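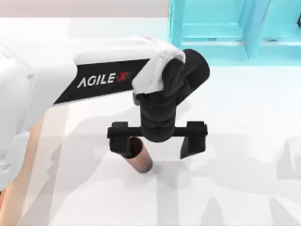

Ye-rin Shin replied that the visitor screen had frozen again during the morning run-through, and asked that the ticket not be closed before the open day.

Ticket: Visitor screen stops updating during cup demonstration
Site: Evura demonstration hall
Priority: 2
Opened by: Ye-rin Shin
Assigned to: Ye-seo Seol

Problem reported
The simulated cup task, shown to visitors through the Plelar viewer, stops updating on the hall screen. The operator's monitor continues normally. The fault has occurred in four of 12 sessions. Restarting the viewer restores the picture, but guests must wait while the task is loaded again.

Steps taken
The display cable was replaced. No change.
The viewer was moved from the shared network to the wired line. The screen froze once more on the next session.
The wrist view was opened alone, with the overview closed. No freeze was recorded.
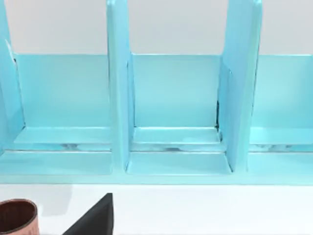 Wrist view, cup and blue organizer.

Finding
The fault appears only when both views are sent to the hall screen at full size. The viewer log shows the display buffer filling shortly before each freeze. The simulation itself is not affected.

Temporary measure
Operators are requested to show one view at a time and to switch between them from the Plelar menu. The hall guide should be informed before each group enters.

Status
Pending. A reduced-size setting will be tested by Ye-seo Seol before the open day.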